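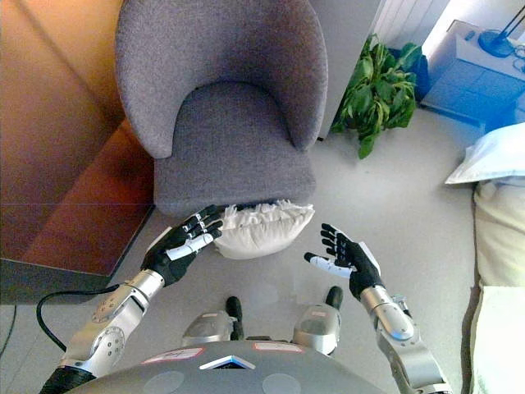

Grey armchair, white pillow with the frilled edge.

Thread: Clinical training route or counselling route, if you already have a psychology degree?

ruxandra_p
I finished a psychology degree a while ago and have been working as a support worker in a residential service since. I now have to decide between applying for a doctorate in clinical psychology and paying for a part-time counselling diploma. I have an offer from the Pliltano Centre for the diploma, starting in February, and they want a deposit. I have applied for the doctorate twice. No interview the first time, reserve list the second.

I would like to see adults one to one, mostly for anxiety and loss. I am not very interested in testing or research, but I don't hate them either. Money matters. Has anyone here done one and wished they had done the other?

kulap_onsri
I did the diploma route and don't regret it, but look at the whole cost before you pay anything. The fee on the website is only the fee. I paid 3,961 for my first year and then there was my own therapy every week, supervision, insurance and a residential weekend that was described as optional and wasn't. My placement was unpaid. I had to find it myself as well, and that took most of a term.

What you get is a lot of hours in the room with people. My course wanted 100 before you could go forward for the final assessment, and by the end of those I knew whether I could do the work.

Dason
I'll disagree with the general mood on here, which is always in favour of the diploma. Reserve list on a second attempt is a good result. People throw that away because they are tired. The doctorate is paid, you come out with a title that is protected, and you can move between services without explaining to every manager what your training covered. I have colleagues with diplomas who are better therapists than me and who can't get past the first sift for a permanent post.

fongchan
Dason, that depends on where you want to work. She says she wants to see adults one to one. A qualified psychologist in my service spends two days a week on it if they are lucky, and the rest is supervising, writing reports and sitting in meetings about waiting lists.

Dason
Two days a week with a salary and a pension. I did a year of private practice with a rented room and three clients and I would not do it again.

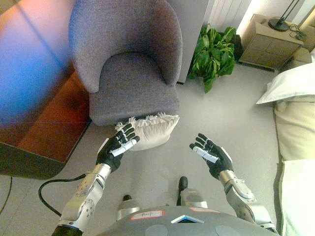 Chair and pillow again, pillow on the carpet this time.

ruxandra_p
Thanks, all. Kulap, can I ask how you found your placement? The Centre says it keeps a list, but when I rang they were vague about how many of the places on it were still taking people.

kulap_onsri
I wrote to every bereavement service and low-cost clinic I could reach by bus. Most didn't answer. The one that took me did so after a second email. Ask the Centre how many of last year's intake had a placement by Christmas. If they won't tell you, I would take that as your answer.

Also ask who assesses the recordings. On my course the marker changed halfway through and the two of them wanted quite different things.

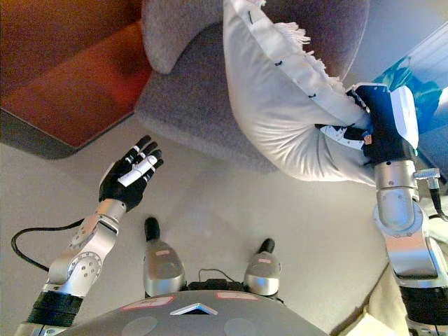 Personal therapy is the part of this I would think about first, because it runs through everything else and people leave it until the last week. On my diploma we needed 65 hours with someone approved by the course, and the approved list was short. I saw two people from it before I settled. The first worked from a very bare office and I never relaxed there. The second had a room with big white cushions, like the one in that last picture, and I used to hold one on my lap for the first ten minutes every session. It sounds minor but I talked more. Book trial sessions with at least two people and ask about missed-session fees before you agree to a regular slot — mine charged in full for holidays and I hadn't read that far down the page.
— Kanyarat C.

Baretti
Agree with Kanyarat about the fees. I would add that some courses accept therapy you have already had and some don't. Mine counted nothing from before the start date, even though it was with the same therapist. Get it in writing.

On the main question, I did the doctorate after four years of assistant jobs. The research part was harder than the clinical part for me and it took up most of the third year. If you are lukewarm about research now you will be worse than lukewarm by then. It can be done, but choose a topic with people you can easily recruit. I chose shift workers and spent months rearranging interviews.

fongchan
There is a middle option nobody has mentioned, which is one of the shorter funded trainings in talking therapy, the kind where a service employs you while you study. You learn one model, you see a lot of people with anxiety, and you are paid. The caseloads are heavy and the sessions are short. I did it before moving on and I don't think it was wasted.

Dason
That I would agree with. It also helps a third application, if she wants to make one.

ruxandra_p
I hadn't looked at those properly. I assumed they would be mostly telephone work.

fongchan
Some are. Mine was half and half. Read the job advert for how many contacts a week they expect, and ask to speak to a current trainee without the manager there.

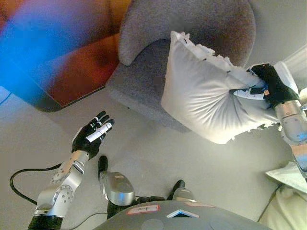
Ngô thought the deposit should settle it: if the Centre will refund it or move it to the following intake, pay it and put in the third application as well, and if they won't, wait. A place on a part-time diploma will nearly always come up again, in Ngô's view, and a reserve list result will look older each year it isn't used.

kulap_onsri
I'm not sure a place always comes up. Ours was full two years running and they took the next group from the waiting list. But yes, ask about moving it. They let one person in my group do that when her mother was ill.

ruxandra_p
I've emailed them to ask about the refund, the placement figures and whether earlier therapy counts. I am going to fill in the doctorate form anyway, as most of it is written from last time. The supervisor who gave me my reference has left, so I need a new one from someone who has seen me work. Does it matter if that person isn't a psychologist?

Baretti
One of mine was a ward manager. The academic one has to be academic, but for the other they want someone who has watched you with clients and can say something particular. Send them your form so the two match up.

ruxandra_p
Good, I'll ask my team leader tonight. Will post when the Centre replies.

Recent threads
Supervision by video: does your course accept it?
Changing placement halfway through the year
Which notes do you keep, and for how long?
Group therapy training, part-time options
Reference from a former manager who has retired
First session nerves (1,204 views)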